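In praise of the small room

June 9, 2020

I have lived in big rooms and I have lived in small ones, and I'm here to tell you the small ones win. There, said it. My sister thinks I've lost the plot and my old flatmate in Tistumside has asked me to please stop ringing him about it, but I can't help myself. I love a small room!

It started when I was 20 and rented the back bedroom of a weatherboard house on Kuno Street. The bed touched three walls. If I wanted to open the wardrobe I had to sit on the bed, swing my legs up and lean back like someone in a rowing boat. I had one lamp, one shelf and a window that looked at a fence, and I have never read so many books in my life. Everything I owned was in reach. I knew where the scissors were. I haven't known where the scissors are since.

Then came the big years. A converted shop in Semple with ceilings so high you needed a neighbour's ladder to change a globe, and an echo that made every phone call sound like a hostage negotiation. People walked in and said "wow", and I enjoyed the wow, I'll admit it. But we spent every winter evening huddled at one end, by the heater, with the couch turned around so its back made a kind of wall. We had all that floor and we built ourselves a small room in the corner of it.

I think a lot of people do this without noticing. Watch where everyone ends up at a party. The host has cleared the lounge, put the chairs back against the walls, set out the good cushions – and there are nine people jammed into the kitchen, one of them sitting on the bench next to the toaster. Kids are even clearer about it. Give a child a whole backyard and a cardboard box and see which one they get into.
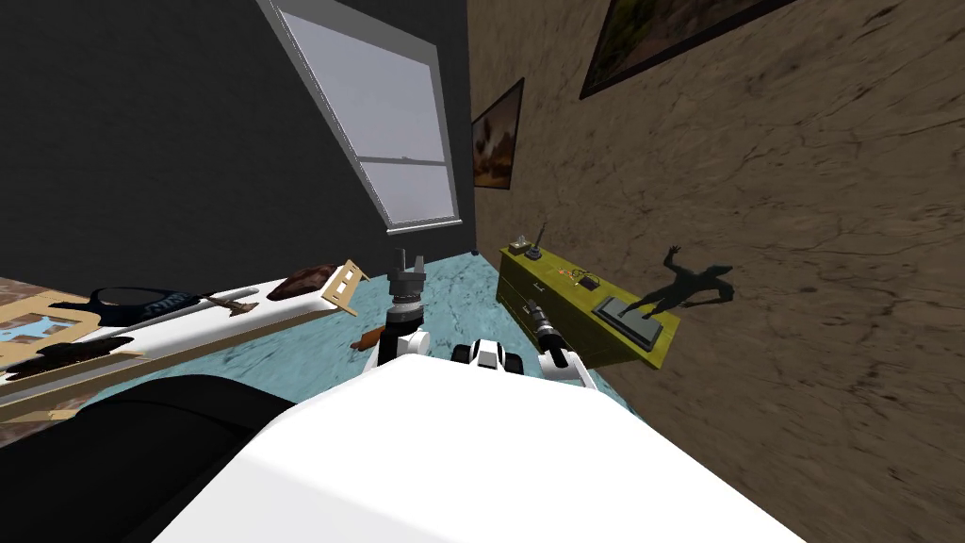 A small room, rendered on a computer.

My friend Sizwe Xaba, who draws house plans for a living, tells me clients nearly always ask for more space and nearly always describe something tiny when he gets them talking about places they've loved. A grandmother's pantry. A sleeper cabin on a train. The nook under the stairs where the phone used to live. He has started asking that question first, before anyone says the words "open plan", and he reckons the drawings come out better for it.

Now, I know the case against. Small rooms get stuffy. They get messy in the time it takes to drop a coat. If you use a wheelchair or a walker, or you're sharing with two toddlers and a dog, a tight room can be a real misery, and I'm not going to wave that away. Nor am I cheering for landlords who put a sink in a cupboard and call it a studio. I paid for one of those in February a few years back, in the heat, and there was nothing cosy about it. A small room should be something you get to choose, with a decent window and a door that opens all the way.

But given the choice, oh, the pleasures! You can paint one in an afternoon, so you can afford to be brave with the colour (mine is a dark mustard that the man at the Zollis hardware counter tried very kindly to talk me out of). You can heat it with a column heater and a cup of tea. Rain sounds better in there. A single good picture is enough for a whole wall, and you actually look at it, because it's right in front of your nose while you're hunting for your other shoe.

And the talk is better. Put two people at opposite ends of a long lounge and they'll discuss the weather. Put them knee to knee in a little study with the door half shut and before long somebody's telling you about the time they nearly moved to Perth. I've had the best conversations of my life in laundries.

So if you've got a box room full of suitcases, or one of those odd spaces off the hall that the agent called a "utility area", go and stand in it tonight. Take a chair. Move the suitcases to the lounge, where there's heaps of room for them.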